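Questions we're often asked about the Keltach bench kit

We've been sending the Keltach out to schools, small workshops and the odd kitchen table for a good while now, and the same questions do come round – so we've gathered them up for you with a cup of tea in hand. If yours is missing, please do write in!

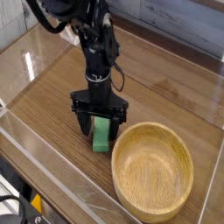 Words by the Srour bench team

What can I ask it to do first?
Start with a block and a bowl, as we do. A soft foam block is kind to the fingers of the gripper, and a wide, shallow bowl forgives you if your aim is a little out (everybody's is, to begin with).

Will my table do?
Any flat, steady table should be fine. Shiny tops can throw bright streaks of light, so if you're adding the Zutoseck camera, try moving your lamp about before you change any settings.

How long does setting up take?
Allow around 52 minutes for your first go, and keep the clear side panels handy, as they go on last of all.

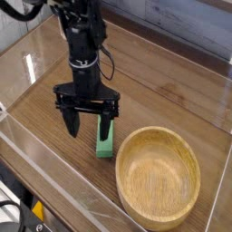
How much does the full kit cost?
The full kit is £3000, with delivery and 2 spare gripper fingers included in the price. Schools can pay in two parts – just mention it when you order from our Gasuvau shop.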